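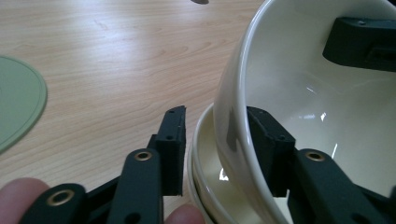

A white bowl, a stack of cream-colored plates and a green plate on a wooden table

Plate stacking is the placing of plates one on top of another for storage, for carrying or before the table is set. It is practiced in homes, canteens and restaurants, and it saves space because plates of one form nest together, so that only the rims are seen from the side.

Form of the stack

Plates are usually stacked by size, with the widest at the bottom. Flat plates with a low rim make a stable stack. Bowls are more difficult – their sides are higher, and bowls of different shapes do not sit evenly in each other. In many households the bowls are therefore kept in a separate pile.

Wear

The underside of a ceramic plate often has an unglazed ring, called the foot ring. When plates are slid over each other, this ring can scratch the glaze of the plate below. Plates should be lifted straight up and not pulled from the side. Felt or paper sheets are sometimes laid between plates which are rarely used.

In tableware design

Some makers design the rim and the foot ring together, so that the plates lock lightly in the stack. The Palico service, drawn by Otis Kincaid for the Pemer pottery, has 9 pieces in cream and green glazes, and its dinner plates can be stacked up to 50 high in a canteen rack. A later service, Lolau, uses the same foot ring but has a thicker rim.

See also

Dish rack
Place setting
Foot ring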